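Flendside's street lamps are going down to a glimmer (and I for one am delighted)

Posted 7 July 2021

Well, it's happening! After all the letters, and the petition, and the other petition that was against the first petition, the street lamps in Flendside are going to be dimmed at night. The parish council voted it through on Monday's agenda item that everyone had been waiting for, nine in favour, and I walked home afterwards the long way round by the river just to look up and imagine it.

For those of you who haven't been following every twist (I do realise some people have hobbies), the plan is this. There are 519 lamps in the parish, if you include the ones along the bypass and the sad little row behind the old bus depot. All of them are getting new heads, in a warmer colour and with a proper hood over the top so the light goes down onto the pavement where it's wanted. Then, late in the evening, they'll drop to a low glow until the early morning. They won't go off altogether. I'm going to say that again, as I've had three phone calls about it already: they won't go off altogether.

The new heads are a model called the Limon, and yes, they are a bit yellow. I went to see the test one that's been up outside the chemist's since the spring and I thought it was lovely, like lamplight in an old film. My sister thought it made her look ill. You can't please everybody.

Why now

The short version is that the old lamps are worn out. Spare parts have been getting harder to come by, the one on the corner of my own road has been flickering since before Christmas, and something had to be done anyway. It was Dulce Valdovinos who first stood up and asked whether, if we were going to replace the lot, we might think about what sort of light we really wanted. She lives up on the ridge and keeps a telescope in what used to be her pigeon loft, so she's hardly neutral, but she made her case very well and she never once raised her voice, even when other people did.

She told me over a cup of tea at the Nyanda that when she moved in she could see the Milky Way from the back step with a mug in her hand, and that over the years it's faded out from the bottom up, like a curtain going the wrong way. "I'm not asking for the moon," she said, and then laughed so much at her own joke that she had to put the cup down.

I hadn't thought about it much myself until I heard her speak. I grew up in a town where the sky at night was orange and that was simply the colour night was. The first time I saw a really black sky I was a grown woman on a camping holiday, going to the loo with a torch, and I stood there in my wellies until my feet went numb. I'd honestly only met stars like that in paintings, all big and blazing and swirling about, and I'd assumed the painters were making it up.

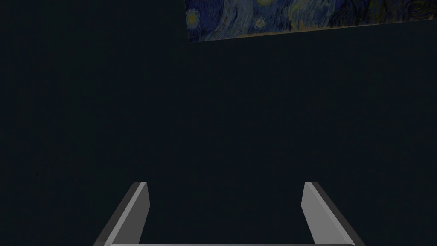
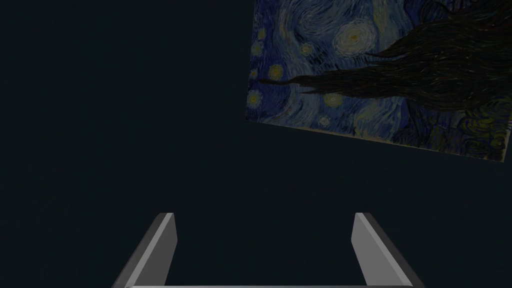
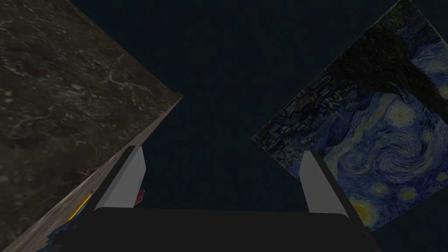
The Starry Night on the right, veined marble on the left, and a good deal of dark in between.

What people are worried about

It would be daft of me to pretend everyone's thrilled. The meeting ran on well past 10 and there were some fair points made, along with one long speech about dog mess that I couldn't quite connect to the matter in hand.

The main worry is safety, naturally. Plenty of people walk home late from shifts, and the path from the station has never been anybody's favourite stretch even with the lamps at full blast. Eun-seong Woo, who does nights at the bakery, asked very politely whether the people making this decision were ever out in it at four in the morning. There was a bit of a silence after that. To be fair to the council, they listened, and the station path and the crossing by the school are now both left out of the dimming. They'll get the new heads and stay bright all night. Eun-seong said to me on the way out that he could live with that, though he'd be keeping his head torch in his bag.

Then there's the matter of the steps down to the river, which are uneven and always have been. I'd like to see a handrail there whatever happens with the lights. I've said so in this column before and I'll go on saying it until somebody either fits one or stops printing me.

The shopkeepers were split. The Nyanda's all for it and is already talking about late opening with blankets and hot chocolate on clear nights, come the autumn. The hardware shop would like the high street kept bright for the sake of its window. What they've been promised is a look at the high street again once the lamps have been in for a winter, and I think that's reasonable. You can turn these new ones up and down from a laptop, apparently, so it isn't as though anyone will have to go round with a ladder.

How they managed over in Brodotton

I took myself off to Brodotton on the bus to see what it's like, as they did the same thing a while back. I stayed for supper with a friend and then made her walk me round the town in the dark, which she put up with very kindly.

My first thought was that it wasn't nearly as gloomy as I'd feared. Your eyes get used to it in a few minutes. You can see the kerbs, you can see who's coming towards you, and you don't get that horrid blinding patch under every lamp with a black hole between it and the next. My second thought was how much quieter it felt, even though I'm sure it was exactly as noisy as usual. There was an owl! My friend says there's always an owl, and that it's a nuisance.

What I did notice was how much light comes from everything else once the lamps are low. Porch lights, garden lights, one enormous security light on the side of a garage that lit up half a street and the underneath of a tree. Brodotton put a leaflet through every door asking people to tip their outside lights downwards and switch off the ones they didn't need, and my friend reckons half the town did it and the other half used it to light the barbecue. We're getting a leaflet as well. Please do read it before you do anything else with it.

It isn't all about stargazing, either. The people who look after the bats are pleased, the moth people are very pleased (I had no idea we had moth people, but there they were in the second row with a banner), and the bill for running the lamps should come down. Nobody would give me a firm figure for how much, so I won't print one. I've asked and I'll keep asking.

What happens next

Work starts at the end of July, beginning on the ridge and coming down the hill. It's a cherry-picker and a small crew, so expect a few cones and the odd lane closed for a morning. If you've got a car that lives on the road, there'll be a notice tied to the lamp post before they come, and it would be a kindness to move it. The bypass comes last, and the row behind the bus depot whenever they can get the gate unlocked.

If a new lamp shines straight in at your bedroom window, tell the parish office which one it is. Every post has a number on a little plate at head height, so take that down and save everybody a lot of "it's the one near the hedge". They can fit a shield on the side. Likewise if you find a spot that's too dark to walk safely, ring up and say so — that's what the first winter is for.

And Dulce is putting on a sky evening on the playing field once the ridge lamps are done. Bring a rug, a flask and something warm, even if it's been a hot day, as it gets surprisingly nippy lying on the grass. She's asked for phones to be kept in pockets so that people's eyes can settle. There's room for 10 at a time at the telescope, in turns, but you don't need a telescope at all to join in. Children are welcome if they can stay up that late, and so are people who signed the other petition. The date will go up in the window of the Nyanda when she's had a look at the forecast.

I'll be the one on the tartan rug. If it's cloudy I'm told there's cake indoors.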